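Frozen buns go gummy when I reheat them

noemi_i
I buy the frozen plain buns from Casado, a bag of 12 for the freezer, and I can't get them right! In the microwave they come out like an eraser. Do you thaw first or go straight in? I only want a few at a time (it's just me at breakfast).

Noémi Illés
Straight in from frozen, no thawing. I give mine 12 minutes in a little electric steamer, then crack the lid and leave them alone for a bit so they don't wrinkle. Don't let them touch, they swell more than you'd think. And check your water first, mine boiled dry once back in May and the smell hung around all week.

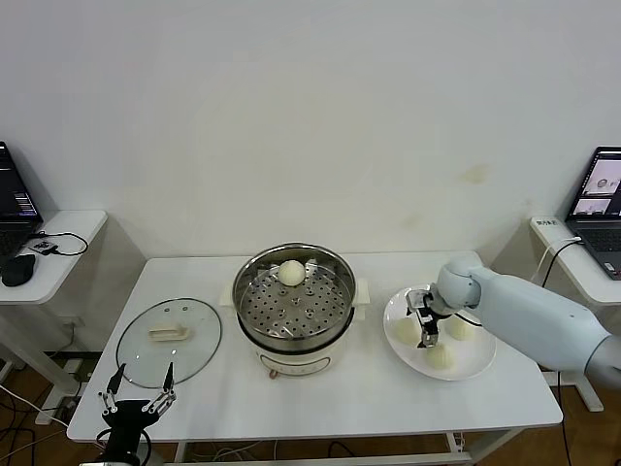

Steamer, lid and plate of buns

If you must microwave, wrap each one in a damp paper towel and do 20 seconds, then eat it fast.

pennyloaf
12 is too long imo. My steamer is 700 watts and I stop earlier. Depends on the size of the bun I guess

Vundulden
I just fry them in butter lol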